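Posted July 6, 2022

# Evening Shift Lead, Returns Desk - Trulstead

Trulstead sells and repairs secondhand sewing machines by mail. We have 20 people in one building and ship all over the country. Last year the returns desk handled 1,416 machines, and the evening side of that work needs someone in charge of it.

The job is full time and starts in September. You would report to Wilma Yule, who runs returns, and work most closely with Rodel Lumbao in the repair room.

## What you would do

- Open returned machines and check them against the customer's form
- Decide whether a machine goes to repair, back to stock, or to parts
- Write to customers about refunds and missing pieces
- Train new people on the intake steps
- Close the building at the end of the shift

Machines come in heavy boxes. You should be able to lift 50 pounds, with a cart for anything over that.

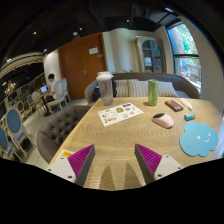 The shift runs from 2 p.m. to 10 p.m. with a paid half-hour meal break. We do not change the schedule week to week. If you need a different evening off, ask Wilma and she will try to find a swap - two people on days have already said they are willing.

## What we are looking for

You need at least a year of work in a warehouse, repair shop or store where you dealt with returned goods. You should write clear, short emails. You do not need to know how to sew. Rodel will teach you how to thread a machine and run a test seam, and most people have it down in the first couple of weeks.

We track every machine in a program called Plitik. It is slow in places and you will get used to it. Spanish or Tagalog is useful on the phone but not required.

## Pay and benefits

Pay is $24 an hour, plus $1.50 for hours after 6 p.m. Health coverage starts after 30 days. You get 10 paid days off in the first year, plus holidays. Parking is free, and the 115 bus stops across the street - the last one leaves at 10:20.
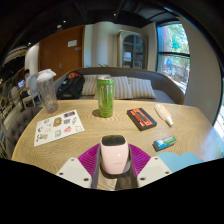

## How to apply

Send a resume and a few lines about a return or complaint you had to sort out. A cover letter is fine but we do not need one. Erlinda Abella in the office reads everything that comes in and will write back either way.

There is one phone call and one visit. The visit takes two hours, is paid at the regular rate, and includes time at the desk with the current evening crew. Please tell Erlinda ahead of time if you need step-free access, so she can have the side door open.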